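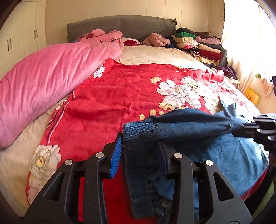

Hard Water and the Wash: Notes on Dosing, Scale and Fading

The Brallbridge supply changed over to the new borehole blend in February, and the service desk has been getting the same three complaints ever since: towels that feel stiff, dark clothes that look gray, and white deposits around the detergent drawer. All three have the same cause. The blend is harder than the old reservoir water, and most households are still dosing for the old water.

Hardness is a measure of dissolved calcium and magnesium. It is reported in several units, which causes confusion. The figure on the Brallbridge water sheet is in grains per gallon and currently stands at 19. Mevville, which is still on the reservoir line, remains at 2. Members who have moved between the two towns should not carry their dosing habits with them.

What hardness does to detergent

Calcium and magnesium ions react with soap and, to a smaller degree, with the surfactants in modern detergents. In true soap products the reaction forms an insoluble curd. In synthetic detergents the builders take up the hardness first, and only what is left over interferes with cleaning. If the dose is too small for the water, the builder is used up early in the cycle. Soil that has already been lifted then settles back on the fabric. On dark cotton this shows as a gray cast, often mistaken for fading.

The two can be told apart with a simple test. Soak one corner of the garment for an hour in warm water with a tablespoon of citric acid per quart, then rinse and dry. If the corner comes back darker than the rest, the gray was mineral residue. If there is no change, the dye has gone and nothing will bring it back. Do not use the test on wool or silk, or on anything with metal trim.

Powder or liquid

Powders generally contain more builder than liquids and are the better choice above 10 grains or so. Liquids dissolve more readily in cold water and leave less residue on dark items when the load is large. A workable compromise is powder for whites and towels, liquid plus a separate softening agent for darks. The Irnumico sachets sold at the front counter are a softening agent of this type. They go in the drum before the clothes, one per load – they are not a detergent and will not clean anything if used alone. 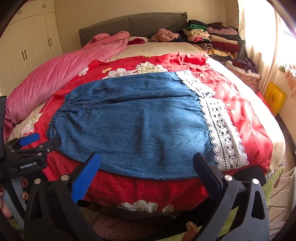 No. 29

Denim and other indigo fabrics

Indigo sits mostly on the surface of the yarn and does not bond with the cotton in the way reactive dyes do. It comes off with abrasion. Any fold that stays in the same place through the cycle will rub along its edge and leave a pale line. Hard water makes this worse, as the fabric is stiffer and creases more sharply.

Turn denim inside out, close the zippers and keep the load to two thirds of the drum. Use cold water and the lowest spin speed that still leaves the garment manageable. Elastic waistbands should be dried flat or on a line. Heat from a tumble dryer breaks down the elastic long before the denim shows wear. Cotton lace edging sewn to denim shrinks at a different rate from the base fabric, and a single hot wash can pucker the seam permanently. A mesh bag is advised.

Fabric softener is a separate matter. It coats the fiber and masks the stiffness without removing the mineral that caused it. Used on towels every week it reduces absorbency. An extra rinse is usually the better remedy.

Care of the machine

Scale collects on the heating element wherever water is heated. A coated element takes longer to reach temperature, and eventually overheats and fails. Members with front loaders of the heated type should descale every two months at the present hardness, using citric acid on an empty hot cycle. Vinegar works but is hard on some door seals. Leave the door open between loads.

Inlet screens should be checked at the same interval. Shut off both supply valves, unscrew the hoses at the back of the machine and lift out the screens with pliers. White grit is scale. Brown grit is more likely to be pipe rust and should be reported to the desk, with the street name.

Test strips and softeners

Free hardness strips can be picked up at the counter, two per household. Take the reading from the cold kitchen tap after running it for a minute. Houses with a Pálfi softener should take one reading before the unit and one after. If the two match, check the salt level, then the bypass valve – it is often left open after plumbing work. Counter stock of salt is in 40-pound bags only.

Questions about readings: extension 1620.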